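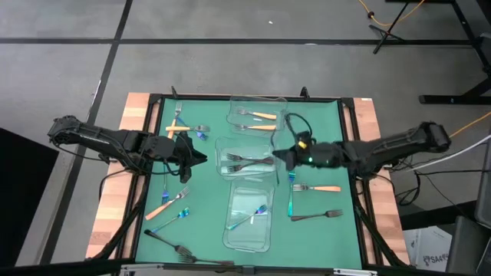
Preguntas frecuentes sobre el intercambio de semillas de Sumton

¿Qué es el intercambio?
Un servicio gratuito de préstamo y canje de semillas de huerta y de flor. Lo lleva la Sociedad Hortícola de Sumton, fundada en 1926. Funciona todo el año, aunque la mayor parte del movimiento se concentra entre febrero y mayo.

¿Tengo que ser socio?
No. Basta con dejar un nombre y un teléfono la primera vez. Los socios pueden reservar variedades con antelación.

¿Cuántos sobres me puedo llevar?
Hasta cuatro por visita. Si trae semillas propias, puede llevarse un sobre más por cada variedad que entregue.

¿Qué variedades hay?
El catálogo tiene 290 entradas. Lo que más se pide son tomates, judías de enrame, calabazas y lechugas de invierno. La lista impresa está en el mostrador y se renueva cada primavera. Que una variedad figure en la lista no garantiza que quede existencia.

¿Tengo que devolver semillas?
Se agradece, pero no es obligatorio. Si la cosecha sale mal no hay que dar explicaciones.

¿Cómo entrego las mías?
Secas, limpias y en sobre de papel. Escriba el nombre de la variedad, el año de recogida y el lugar. No aceptamos semillas en bolsas de plástico cerradas, ni híbridos F1, ni semillas tratadas.

¿Cuánto tiempo hay que secarlas?
Depende de la especie. Para judías y guisantes pedimos 20 días en un sitio aireado y a la sombra. Las de tomate se fermentan antes en agua un par de días, se lavan y se extienden sobre un plato, nunca sobre papel de cocina, que se queda pegado.

¿Admiten calabazas y calabacines?
Solo si la flor se polinizó a mano y se cerró después. Se cruzan con mucha facilidad. Pauline Haworth enseña a hacerlo en el huerto de Tanham; pregunte en el mostrador por la próxima fecha.

¿Comprueban la germinación?
Sí, una muestra de cada lote que entra. Los lotes que germinan mal se retiran o se marcan con una etiqueta roja, y se pueden coger igualmente si a uno no le importa sembrar más espeso.

Tengo un sobre sin nombre. ¿Lo pueden identificar?
A veces. Isauro Bañuelos mira las judías y las habas. Con lechugas o coles no hay manera hasta que crecen.

¿Envían por correo?
Solo a Kadamden y alrededores, con un sobre franqueado a su nombre. Las peticiones se dirigen a Rochelle Prendergast.

¿Puedo vender lo que cultive?
Las hortalizas, sí. Las semillas, no.

Última revisión: 27/5/18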